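Against Prewashing by Default

Most quilting instructions still begin with the same step: wash, dry and press all fabric before cutting. It appears in pattern booklets, in class handouts and on the backs of precut packages where it makes no sense at all. I followed it for a long time. I now think it should be dropped as a default and kept as a treatment for particular fabrics, and I want to set out why in some detail, as the arguments on both sides are usually made from habit.

There are three claims in favor of prewashing. The first is that it removes shrinkage. The second is that it removes loose dye. The third is that it removes finishes and residues left from the mill. All three are true to a degree. The question is whether a given quilt needs any of them removed before piecing, and what is lost in the process.

Shrinkage first. Quilting cotton shrinks a little in the first hot wash and dry, more along the warp than across it. If every fabric in a top shrinks by a similar amount, the finished quilt comes out slightly smaller and the surface puckers along the quilting lines. Many people like that texture and choose cotton batting in order to get more of it. The trouble case is a top where one fabric shrinks much more than its neighbors. Flannel next to a tightly woven lawn will do it. So will a loose homespun. In those cases I wash the flannel and the homespun, and usually the lawn as well. For a top made entirely of ordinary quilting cotton of similar weight, the difference between one bolt and the next is too small to show once the quilt is washed and lying on a bed.

I keep notes on this. Last October I cut 3 test squares from each of 7 fabrics, marked them with pencil, and put them through the same hot cycle and the same dryer setting. Six of the fabrics agreed closely enough that I would put them in one block without a second thought. The seventh was a brushed cotton from Fletska, and it pulled in so far along one edge that the square was visibly a rectangle. One odd fabric is a reason to test odd fabrics. It is a weak reason to launder the other six.

Now dye. Bleeding is the strongest argument for washing, and the one most often answered with the wrong procedure. A single trip through the machine does not prove that a fabric has stopped bleeding. Saturated reds, navy and some blacks can release dye through several washes, and hand-dyed cloth can do so for longer. What a quilter needs to know is whether loose dye will land on a light fabric and stay there. A swatch test answers that directly. Cut a small piece, put it in a glass of hot water with a drop of detergent, lay a scrap of the lightest fabric in the project against it, and leave both alone for half an hour. If the water stays clear and the scrap dries clean, the fabric can go into the quilt unwashed. If the water colors, the whole length should be soaked and tested again until it stops.

This takes less water and much less ironing than prewashing everything, and it gives an answer specific to the pair of fabrics that will be touching. I would rather see it printed on page one of a pattern than the usual line about washing all fabric.

Background fabrics are a separate matter. Grays, creams and pale taupes carry very little dye and almost never bleed, yet they make up most of the yardage in a modern quilt. They are also the fabrics that suffer most from prewashing, as they are cut in the largest pieces and any distortion in the grain shows up at the border.

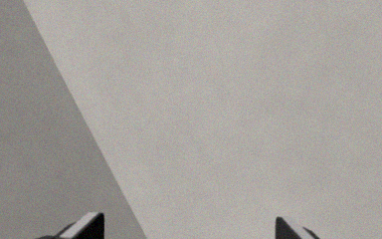

Plain pale gray beside a darker gray. Low contrast, one straight diagonal line.

A long diagonal is where the case for unwashed fabric is strongest. Cloth cut at an angle to the grain stretches, and the finish that comes from the mill holds it in check. Washing takes the finish out. Starch will put some stiffness back, and people who prewash tend to use a great deal of starch, so they have removed one stabilizer and paid for another. The replacement is less even, too. Spray starch goes on in patches, flakes if the iron is too hot, and has to be applied before cutting and often again after.

I made two versions of the same top to see how much this mattered in practice. The pattern was Clokari, which has 288 half-square triangles and very little else to look at, so errors have nowhere to hide. For the first version I washed and dried everything, pressed it flat and starched once. For the second I cut straight from the bolt. Both used the same background, a Lehner solid, and the same thread. The washed version needed trimming on most units and still went together with a wave along two sides. The unwashed version needed trimming too – all half-square triangles do – but the rows matched with fewer pins and the edges stayed flat. I don't claim this as proof. One quilter, one machine and one pattern make a small study. It did agree with what I had seen in less careful circumstances.

There is also the cost of the washing itself. Cut ends fray in the machine and the threads tie themselves into ropes. Even with the corners clipped or the raw edges zigzagged, a strip has to be squared off each end afterward. On a one-yard cut that loss is minor. On a fat quarter it can remove the extra strip that the pattern was counting on. Precut strips and charm squares cannot be prewashed at all without ruining their dimensions, so any rule that requires it has to make an exception for them. I find it hard to defend a rule when the exception covers such a large share of what people buy.

The third claim, about residues, I take more seriously than I once did. Some quilters react to the finishes on new cloth, with itching hands or a headache after a long afternoon of pressing. For them prewashing is a health measure and the rest of this argument does not apply. Cloth that smells strongly of smoke or storage should be washed by anyone. So should thrifted fabric, whose history is unknown. A baby quilt should certainly be washed before it is given, though it can be washed once it is finished.

The usual reply to all this is that a quilt may be ruined by one bad bleed, and that washing is cheap insurance. The first half is correct. I have had it happen, with a red binding that I had prewashed and trusted. The washing gave me confidence I had not earned, and a swatch in a glass would have warned me. Since then I test every red and every navy, washed or not, and I put dye-catching sheets in with the first wash of the finished quilt. That first wash is done in plenty of water, and the quilt comes out as soon as the cycle ends. Leaving wet fabrics folded against each other does more harm than most dyes could manage on their own.

A second reply is that washed fabric is nicer to handle. It is softer, and for hand piecing or needle-turn applique I agree. A needle goes through it more easily and a turned edge lies down better. Anyone who works mostly by hand has good reason to wash. The advice in printed patterns, though, is written for rotary cutting and machine piecing, where softness works against accuracy.

What I would like from pattern writers is modest. Tornimier already comes close in its newer booklets, which ask for a swatch test on dark fabrics and leave the rest to the maker. State whether the yardage allows for shrinkage. State whether the sample was made with washed or unwashed cloth, so that the finished size means something. Put the test where the washing instruction used to be.

Mixing is the one practice I would warn against in all cases. A top with half its fabric washed and half not will shrink unevenly, and it will do so after the quilting is in. If part of a stash is already washed, wash whatever is being added to it, and write it on a slip of paper pinned to the fold.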